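Subject: Re: [parish-books] Fesik paperback, worth it for our group?
Date: Mon 14 February

quick reply, between things

> Has anyone read the Fesik book on altar rails and church
> furnishings? The Orar catalog says it's for the general
> reader but the blurb sounded pretty technical. We meet
> every other week and most of us are not architects. Also
> is the Gollus edition the same text or did they cut it?

Read it over Christmas. Not technical at all, or only in chapter 2, where he goes on about sight lines and the height of the sanctuary step. Skip that one if people start to glaze over. The rest is mostly history - why rails went up, why they came down, what the parishes did with the wood and marble afterward. Some of that made me pretty sad to be honest.

18 chapters, 300 pages, short ones at the start and then they get longer. Don't try to do it in one go, our group did that with the Khoo book on parish music and half of them never finnished.

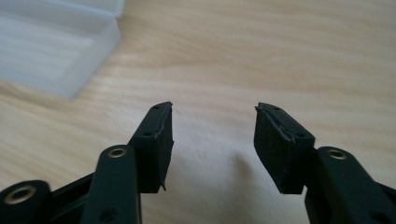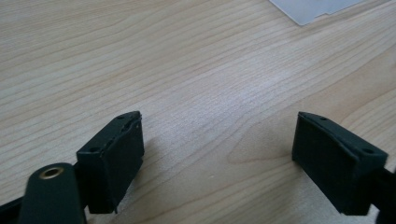 Is the Gollus edition the same text? Same text as far as I could tell, but Gollus left out the notes at the back and the drawings are smaller.

If you want the notes get the Orar one. Hardcover, costs more, binding on mine is already going at the front. The notes are where he answers the people who say rails were only ever there to keep dogs out, so I'd say worth it for whoever is leading.

One gripe. He's hard on every church built after the war, all of them, and I grew up in one and was baptized there and I don't think it hurt my faith any. Good thing to argue over though. Khoo is much fairer on that, even if teh writing is dry.

Would start with chapter 4, then go back to the begining. Can lend my copy after April, its promised till then.

more later, have to run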